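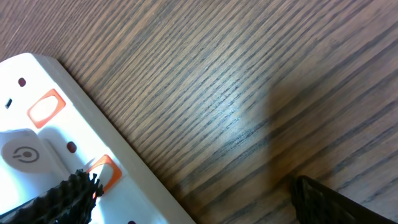
White power strip on the bench, Tuesday.

Print this page | E-mail this page

Workshop notebook – Drusbridge shed, Tuesday

Started 7:40, cold. Planking on the Nedeljković cutter, port side, from the turn of the bilge up. Garboard seam raked out last week and the old cotton came away like wet bread. Two frames worse than they looked, 9 and 11, both soft at the heel. Sistering 11, 9 has to come out altogether.

Steamed the first oak blank 41 minutes, too short, it checked on the outside face. Second one got the full hour and went in sweet. Note for whoever does the next – clamps laid out BEFORE the box is opened.
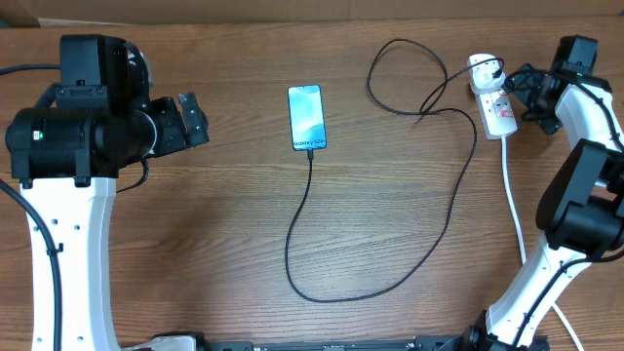 Bench, looking down the table.

Bronze screws from Fostberg came, 150 in the box, wrong head again. Sending back. Using up the old stock on the upper strakes untill the right ones turn up.

Lead ballast weighed on the yard scale, 1734 lb all in. The Grunditz drawing shows more than that, so either a pig went missing in some refit or the drawing was never followed. Keel bolts: forward two fine, number three wasted to a pencil at the joint. Drawing all of them, no argument.

Mast still on trestles. Scarf at the partners has a glue line I dont like, tapped it and it sounds dead for a hand's width. Leave till the hull is closed.
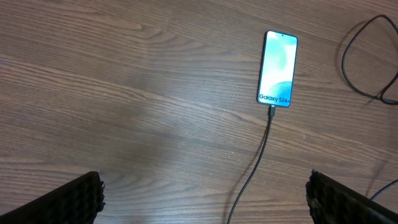
Galaxy S24+ on the table, cable in.

To do – red lead, more cotton, pattern for the stern knee, call the sawmill re larch (some 73 ft short). Bevels on frame 12 not taken yet. Stopped at 5, stove out.

Contact the shed | Copyright Drusbridge Boat Shop | Back to top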